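Wastbridge Local History Forum > Winters and weather > The year the river froze at Olton

rindale_ridge
My great-grandfather's diary says they walked 2 miles up the river from Olton to Rindale one January and sold hot potatoes on the ice! Does anyone know which year? I've been grinning over this all week.

G. Ocampo
Oh, I love this one. It has to be the winter the ferry Ambrosio got stuck. She sat there 58 days with the crew walking home for supper. 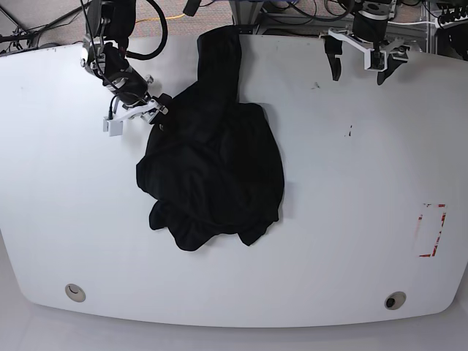 vilmos_sz
Great find, but I don't think it's the Ambrosio winter. The Rindale church book has the ice breaking up early that year, and the ferry was in the mud by the mill, well off the channel. My aunt's skating costume for the ice pageant was all black, long sleeves, same as what looks like a long-sleeved top bunched up on the white table, and she always said it was for the winter after.

G. Ocampo
The church book was written up years later, Vilmos! The paper said 1,000 people came out to see her.

rindale_ridge
Found another page!! He paid 6 cents for a ride on a horse sled "past the ferry." Doesn't say if she was stuck, though.

vilmos_sz
Past the ferry or past the ferry landing? Can you post the whole line?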